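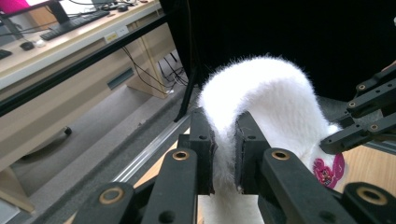
Vol. 2, No. 9

Community Help Exchange
Clothing, Linens and Household Textiles

Storing donated winter accessories between seasons
Posted 23 April 2020 by Nitstead Clothing Bank

Our organization collects hats, scarves, mittens and children's soft items during the cold months and distributes them free of charge to households in Nitstead and the surrounding townships. This past season we received 900 pieces. Distribution has been suspended, and 400 of those pieces remain on our shelves. They will need to be held until January at the earliest, when our next distribution is planned.

In earlier years the remaining stock was small enough to be placed in a closet in the main office. The quantity now on hand must go to the lower level of the building. The lower level has a concrete floor, one small window and no heating. It is not known to flood, although the wall on the north side feels damp to the touch after a long rain.

We would appreciate guidance on the following matters.

Whether all items should be laundered before storage, including those that arrived with store tags attached.

Whether plastic bins with tight lids are acceptable for knitwear, or whether cardboard cartons are preferred.

How to treat items with long pile, such as plush and imitation fur. Last year several of these came out of storage flattened and matted, and we were not able to offer them.

Whether cedar blocks are adequate protection against moths. A member of our board has asked that mothballs not be used in the building.

Our laundry equipment consists of one household washer and one household dryer. We have a limited budget for supplies and would prefer not to contract the work out unless that is advised.

Calitow Community Closet

We have operated a seasonal storage room for a number of years and can offer the procedure we follow at Calitow.

All used items are laundered before storage without exception. Body oils and food residue that cannot be seen at the time of donation will turn yellow over several months, and they attract insects. Items with store tags attached are inspected by hand under a good light and are stored unwashed if they pass. We do not remove the tags until distribution.

Items should be sorted by fiber before they are sorted by size. Care labels are to be read first. Where the label is missing, the item is treated as wool and washed by hand in cool water with a small quantity of mild detergent. Acrylic and cotton knits may go through the machine in a mesh bag on the gentle cycle. We do not place any knitwear in the dryer. It is laid flat on towels on a wire shelf and turned once. Drying must be complete, including the seams and any folded edge, before the item is packed. A piece that feels dry on the outside may still hold moisture where the fabric is doubled.

Long pile requires more patience. Plush and imitation fur should be washed in cool water, pressed in a towel without wringing, and brushed lightly with a soft brush while still slightly damp and again when dry. Heat will damage the tips of the fibers permanently, so hair dryers and radiators are to be avoided. White pile should be kept apart from all dark or printed goods during washing, and again in storage. Pack these items last, in the top of the container, with nothing placed over them. The flattening described in the original post was most likely the result of weight. If any flattened pieces were kept, they may recover after a short time in a steamy bathroom followed by brushing.

With regard to containers, we use plastic bins with lids. The bins stand on wooden pallets away from exterior walls. Each bin is lined with an old cotton sheet that has been washed without fabric softener. We do not use cardboard on a lower level. It takes up moisture from the floor, and some insects feed on the glue.

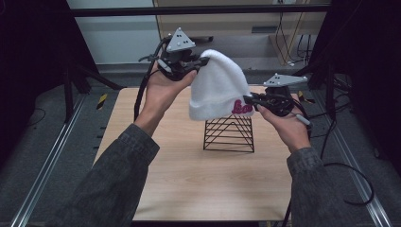

Labeling is the part of the procedure that most organizations neglect, and it saves more time than any other step when distribution resumes. Every bin should carry a sheet on the outside stating the contents by type, color group, size range and date of washing, and the same sheet should be copied to a binder kept in the office. Descriptions should be specific enough that a person who has not opened the bin can find a piece in it. An entry reading "hats, light" is of little use. An entry reading "beanie, white knit, folded cuff, pink script embroidery on cuff" can be matched to a request at once. For a hat of that kind we also unfold the cuff before washing, wash it inside out so that the stitching does not snag, and refold the cuff only after the inner band is dry. Hats are then laid flat in the bin, with a sheet of white tissue between light and colored pieces. Pins and metal clips should not be left in any stored item, as they may rust.

Cedar has a pleasant odor and does no harm, but it should not be relied upon as the only protection. Clean goods in a closed container are the real safeguard. If wool items are present, they may be sealed in plastic bags before being placed in the bin.

De Haan Household Forum Member

Cedar works fine in our home. We have used it for many years and have had no moths. The blocks should be sanded when the odor fades. I would also suggest that the organization simply give the items away now to avoid the expense of storing them.

Jerkness Textile Reuse Association

The procedure given by the Calitow organization is sound, and our association recommends it with two additions and one correction.

First, the lower level should be measured for humidity before any goods are moved. An inexpensive dial gauge from a hardware store is sufficient. It should be read in the morning and in the evening over a period that includes rain. If the readings stay high, the goods should be kept upstairs, even if this means dividing them among several closets. A tight lid will not correct the problem, as damp air enclosed at the time of packing remains in the bin.

Second, the bins should be opened and inspected at least once before the January distribution. We suggest the end of summer. Any item with a musty odor is to be removed and washed again, and the other contents of that bin aired for a full day.

The correction concerns unlabeled knitwear. Hand washing in cool water is appropriate, but the piece should not be lifted by one edge when wet. The weight of the water stretches the knit, and the cuff of a hat may not return to its original width. Support the item from beneath with both hands and roll it in a towel.

We do not share the view that the goods should be given away at once. Winter accessories distributed in spring are frequently discarded by fall, and the original post states that distribution is suspended in any event.

Nitstead Clothing Bank

Thank you to all who responded. A humidity gauge has been purchased, and the cardboard cartons will be returned to the supplier. We will retain the mothball restriction. One further matter: please advise whether cotton sheets with a printed pattern may be used as bin liners, as we have been offered a quantity of these.

Calitow Community Closet

Printed sheets are acceptable for dark goods if they have been washed several times. For white and light goods, use plain white sheets only.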